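Jasport care label word list, README

Word list for translating clothing care labels. Started in Grorkville by Josphat Wanyama, most of the fabric terms added by Napaporn Saengthong. Plain text, one file per garment type. Use it for whatever you like, credit is nice.

What's in here

knits.txt - sweaters, cardigans, vests. 165 entries. The good one.
wovens.txt - shirts, pants, skirts. 84 entries, still thin on linings.
home.txt - towels, throws, covers. Barely started.
notes.txt - arguments about words. Read before you open an issue.

Format

One entry per line. English term, tab, translated term, tab, fiber code, tab, comment. Comment can be empty but the tab has to be there or the loader skips the line and doesn't tell you. Sorry. Will fix.

UTF-8 only. No smart quotes. If your spreadsheet program adds a blank column on the end just delete it before you send.

Fiber codes are two letters, full list at the top of notes.txt. XX means we don't know. Please don't guess, XX is fine.

Where the words come from

Labels off our own clothes, mostly. A box of returns from the Hellcombe shop gave us a lot of the knits. Some labels were washed out so badly that only the fiber line was readable, those entries have "partial" in the comment.

Known problems

"Dry flat" and "dry flat in shade" got merged in February and need to be split again. Koech file (the old one) had them seperate, so the wording can be copied back.

"Do not wring" shows up twice in wovens with different translations. Both are on real labels. Leaving both.

Percentages: should add up to 100 on each label, 5 labels don't. Typed as printed. Do not correct them.

Folding and storage terms

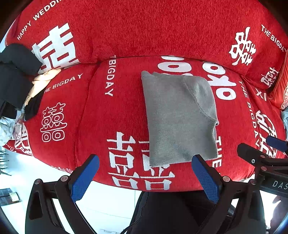
Storage wording is the messiest part of knits.txt. Labels say "store folded", "fold, do not hang", "keep flat" and people translate all of these the same way. They are not the same. A gray sweater folded up into a bundle like this one, sleeve and shoulder tucked round on the right, is "store folded" but no way is it "keep flat". The red cover under it with the wedding lettering would go in home.txt, pile fabrics, when somebody gets to it.

Adding entries

Send a text file, or paste lines in an issue. One garment type per file please. Say if you have the label in hand or are going from memory, memory ones get marked "unchecked".

I go thru new entries Thursday evenings. Napaporn checks anything with a fiber code. If you hear nothing for two weeks, poke us.

To do

split dry flat
linings for wovens
loader should complain about missing tabs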